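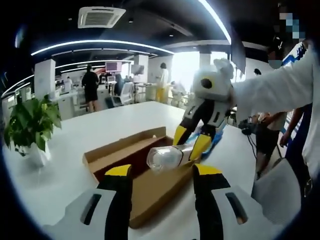 Clear plastic bottle and an open cardboard box, on the white table

Old beams, new roof
September 10, 2024

I spent a good part of August thinking about steel beams, and now you get to as well. Sorry! Last month's issue was all aluminum cans and a lot of you wrote back to ask about buildings, so let's do buildings.

The job I went to see is in Lillent, where an old furniture warehouse is coming down and a bus garage is going up on the other side of the same road. Bindus has the demolition contract. Normally a crew like that cuts everything into pieces short enough for a truck, sells it by the ton, and the scrap goes off to a furnace to be melted and rolled into something else. Melting scrap takes a lot less energy than starting from ore, and we should all be glad it happens, but it still takes a lot. A beam that's straight and sound doesn't need to be melted at all. You unbolt it, check it, clean it up and bolt it into another roof.

That was the idea in Lillent anyway. The warehouse had 89 main beams, and the plan was to get as many of them as possible across the road in one piece.

I got there early with a thermos and a borrowed hard hat that kept sliding over my eyes. It's slow work to watch. With a cutter you can drop a bay before lunch (I've seen it done, very loud, lots of dust). Here two people go up in a lift and undo bolts that have been painted over who knows how many times, while a crane holds the weight. Some bolts come out fine and some have to be ground off. Then the beam comes down, gets a number in yellow crayon, and goes on a stack with wood blocks between the layers.

Each one has a small piece taken from the end and sent to be tested, so the engineer knows what grade of steel she's working with. The old drawings did turn up, in a cabinet in the town offices, but they only covered the front half of the building. The back half was added later and the steel is a little heavier there, which was a nice surprise for the new roof and a headache for the crane.

Of the lot, 13 were set aside as no good. Most of those were from under the loading dock canopy, where water had been getting in for years, and a couple had been hit by forklifts and were bent in a way you could see from across the yard. Those went to scrap the usual way. The rest are being shot-blasted now and should get their first coat of primer soon.

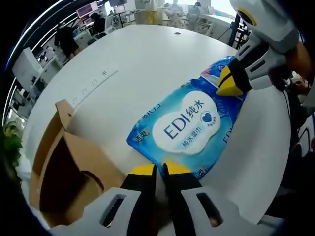
So why isn't everyone doing it?

Money and timing, mostly. The beams themselves came out cheaper than new ones, but the extra crane days ate a lot of that, and then there's the testing. The bigger problem is that old beams are ready when the old building comes down, and the new building wants them when it wants them. In Lillent the two jobs happened to line up. Usually they don't, and somebody has to pay for a yard to keep the steel in for a year or more.

Design is the other half of it. The engineer told me she normally picks a beam out of a table in a few minutes. With reused steel she starts from what's in the stack and works back to a roof that suits it, and she ended up moving a row of columns to match the lengths she had. She seemed to enjoy it, but I don't think her office would want every job to go that way.

A few people are trying to fix the matching part with software. The one used in Lillent is called Suvarna. You type in what's coming out of a building (length, depth, grade if you know it, number of holes) and it tells anyone nearby who's looking for something close. When I was shown it there were over 756 beams listed, and plenty of them were still holding up a roof. I like that - you can reserve a beam that's still in use. I do wish the search worked better. I typed in feet, it wanted inches, and I got zero results twice before somebody leaned over and helped me.

What I'd change first

If it were up to me I'd start with bolts. Welded joints and concrete poured on top of the steel are what make a beam so hard to get back out, and a bolted connection on a plain shed costs very little more. I'd also stamp the grade on every beam where a person on a ladder can read it. That would have saved a fair amount of testing here.

I'm going back when the first frame of the garage goes up. If you work on a demolition crew, or you've tried to buy used steel and given up, please hit reply and tell me how it went. Next issue is about roof tiles, and I'd still like to hear from anyone who has taken clay ones off a house without breaking half of them.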